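Flovik puts politics on a women's site, and keeps the tough questions for later

Tuesday, November 17, 2020

Lifestyle publisher Flovik has launched a weekly online interview program with women in local government, promising "frank conversation" and, judging by the first episode, a fair bit of chat about breakfast.

The program, called Cudside, went up on the publisher's website last night. It runs for half an hour and is hosted by Lovisa Sæther, who edited the features pages until October. Her first guest is Stanisława Sowa, a councillor in her second term who has spent much of it arguing over bus routes and library hours.

Neither subject comes up until the 19th minute. Before that, viewers learn what Sowa keeps in her handbag, which colleague she would take camping and how she feels about slow cookers. She handles it all with good humour. When the buses finally get a mention, she is halfway through explaining why the Sunday service was cut when Sæther moves on to a quick-fire round.

Flovik says it surveyed 497 readers before making the show and found a strong appetite for "politics without the shouting". It has not released the questions it asked, or said how the readers were chosen. A spokesperson said the full results were "for internal planning".

Money is another grey area. The series is sponsored by Rakden, a stationery retailer whose logo sits in the corner throughout. Flovik says Rakden has no say over guests or topics. Asked whether guests are told about the sponsor before they agree to appear, the spokesperson said that was "a matter for the production team". The production company, Szewczyk, did not return calls.

Sæther defended the light approach.

"People switch off when it's all policy," she said. "We get them in the door first, and the harder stuff can follow."

How much harder stuff there will be is unclear. Only four episodes have been paid for, and the topics listed for the next two are friendship and "dressing for the chamber".

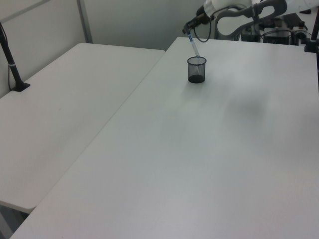 A pen-like object with its tip in a black mesh holder on a white table.

Sowa said she had enjoyed the recording but had expected more on council spending.

"I brought notes," she said. "I didn't end up needing them."

Flovik has set itself a target of 100 guests by the end of next year, which a weekly show with one guest an episode would struggle to reach. The publisher said some later episodes may feature panels.

The second episode goes online next week.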